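The Long Way Round to Skedbridge
21/10/2018

Teresa Ó Súilleabháin keeps the dairy book in a biscuit tin on top of the dresser, and she washed her hands before she would let me see it. It is a plain ruled ledger, begun by her husband's great-grandmother, and it tells you more about how people lived at Lulcombe than anything I found in the county library (and I spent a good many wet afternoons there, I can tell you).

The valley was never rich. Most of the holdings were small and steep, with a few cows, a pig and a patch of potatoes, and what little money came in came from butter. The women made it, salted it and packed it in cabbage leaves, and in the early years they walked it to the market at Skedbridge, over the top by the old drove road. It was a hard walk in March, with the streams up and the butter in baskets on both arms.

Then the Costello family put a cart on the road. They took butter, eggs and the odd crate of hens, and brought back flour, lamp oil and all the gossip. The ledger has the carter's charge written in beside every load, and now and then a cross little note when a basket came home dented.

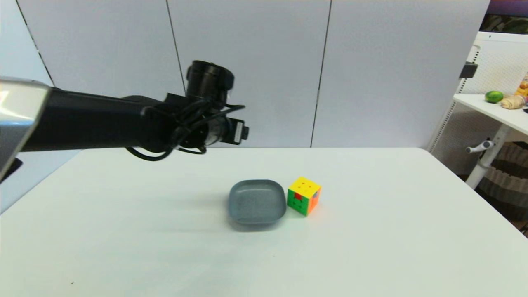 What changed things in the end was the creamery. It opened at the bottom of the valley with 33 suppliers on its books, and it wanted milk, so the churns went down the hill each morning and the butter-making more or less stopped. Some families were glad of the rest. Others, Teresa's among them, carried on making two pounds a week for themselves and for an aunt in Skedbridge who said creamery butter tasted of tin!

Chih-ming Tseng farms the top fields now, at Lurero, with three Jersey cows and a great deal of patience. He borrowed the ledger one winter and copied out the salting notes, and he has been making butter from them ever since. I had it on brown bread at his kitchen table, with the rain coming sideways up the valley, and then I had another slice. He sells it from the porch on market days, wrapped in paper these days, and it is usually gone before dinner time.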